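Akemeck Makers' Market - stall check before opening
Walked by Hinata Arai, October 1, 2023

1. Aisles clear
Mostly. The soap stall has grown a second table since last year. Moved back two feet.

2. Cords taped down
Passed, in three colors of tape.

3. Tabletop displays steady
Bath goods passed the wobble test. Candles at Lindano did not - retest before noon.

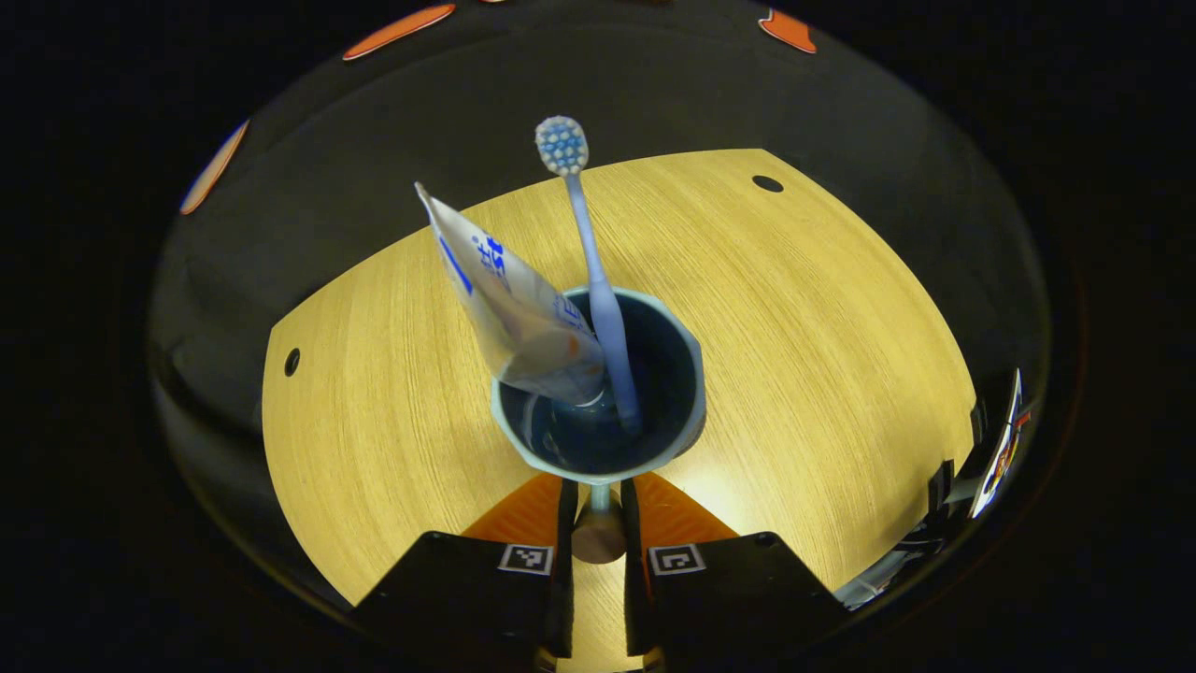 4. Fire extinguisher in reach
Found behind the gift wrap. Hywel Kneath says it was festive there. Moved anyway.

5. Exit signs lit
Two out of two. Next check in November.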